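Stop Cutting the Boring Parts

Oct 2, 2023

By Anneliese Kohlhase

I review documentaries for a small film newsletter, which means I watch a lot of them, usually at my kitchen table and usually two in a row. Over the past year I have started to dread the first five minutes. A drone shot comes in over a town. A piano plays a few low notes. Someone sits down in a chair, adjusts a microphone and says, "Where do you want me to start?" Then there is a fast run of clips from everything I am going to see in the next hour and a half, so that I won't turn it off.

My complaint is with what this does to the rest of the film. Once a documentary has promised that much excitement up front, it has to keep paying it out. The slow material goes first. A woman making lunch before a court date gets dropped. A long drive gets trimmed to a car door closing. What remains is people talking about events, with music telling me how to feel about the events, and very little of the life the events happened in.

In March I saw a film called Buvby at a regional festival. It follows a town council through one winter as it decides whether to close its swimming pool. There are 25 people in it by name and none of them sits for an interview. The director, Dvořáček, lets one budget meeting play for what felt like most of a reel. You hear chairs. You hear a man lose his place in his notes and find it again. A few people in my row left during that meeting, and I can see why. I was restless too. But when the vote came I knew who was tired, who had already given up and who was going to be stubborn about it, and no one had to explain any of that to me.
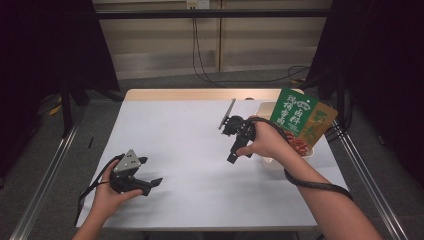 Compare that with Flokeck, which covers a plant closing in a town of much the same size and got a far wider release. It is well shot and I don't doubt its sympathies. It has 100 minutes to work with and I could not tell you what anyone in it does on an ordinary morning. The workers appear in order to be angry, then to be sad, then to be hopeful. One of them, a shift supervisor with a very dry sense of humor, starts a story about his first week on the job, and the film cuts away to archive footage before he gets to the end of it. I still want to know how that story ended.

The usual defense is that audiences won't sit still. Streaming services know the minute when people quit, the argument goes, and an editor would be foolish to ignore it. I take that seriously. Filmmakers have rent to pay, and a film that gets bought has done something that a film on a hard drive has not. I also know that plenty of slow documentaries are slow because someone couldn't bear to lose footage. I have reviewed those, and not kindly.

But knowing when people quit doesn't tell you what the ones who stayed came away with. I have talked about Buvby with friends several times since spring. Flokeck I had to look up to write this column – I had forgotten the supervisor's name and had the ending mixed up with another film's.

There is a political side to this as well. A documentary that wants to change minds is asking viewers to trust it. Fast cutting and heavy music make me suspicious even when I agree with every word. I start wondering what came before the clip and what came after. When a shot is allowed to run, I can at least check the film's claims against people's faces.

Clelloneo, the distributor that took on Buvby, is putting it into a handful of theaters this fall with the budget meeting left in. I'm told there was pressure to shorten it. I hope it does well enough that the next director to have that conversation can point to it. If it comes anywhere near you, go, and eat something first, and give the meeting a chance.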